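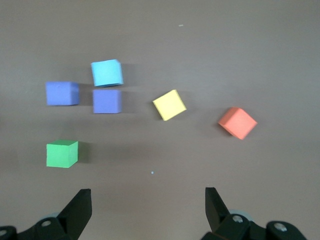
Visit to the Tritik workshop, Bollelville
August 2026

We left the station on the 1210 bus and were at the Tritik gate in 38 minutes. The workshop has held an open day every summer since it moved out of the old dairy. Tritik makes foam blocks, floor mats and soft shapes for preschools, and sells most of them under the Riltidari name.

Ljubica Obradović met our group at the door and took us straight to the cutting room. The foam comes in as large slabs, already colored. A hot wire cuts the slabs into long bars, and the bars are cut across into cubes. The smell is stronger than I expected, and we were glad of the open windows. Harpreet Ouellet runs the wire cutter and let two of the children press the foot switch.

The next room is for sorting and color checks. The small cubes are laid out loose on a plain brownish-grey table and looked over before they are packed. I liked the colors more than those in the catalog. The yellow is a soft lemon, and next to the light cyan and the periwinkle blue it looks almost washed out. The salmon orange is the one that stands out. Ljubica said the brighter shades they made until April sold poorly to schools.

Sorin Vukčević asked about wear. Foam edges round off with handling, and Tritik will replace a set if a school sends the old one back. The returned foam is shredded for cushion filling. We did not see the shredder, which is in a separate building run by Tymoshchuk.

After that there was coffee and a table where visitors could fill a bag of seconds. Ifeoma Mohammed bought one for her classroom and got 40 cubes, mostly blue. Biljana Nedeljković wanted the large wedges, but those are sold only by order.

The tour is free but needs to be booked. There are 2 steps down into the cutting room and no ramp – people with strollers were shown around by the yard door. Parking is on the street. The bus back runs once an hour, and we waited for it in the bakery across the road, where the cheese rolls are good.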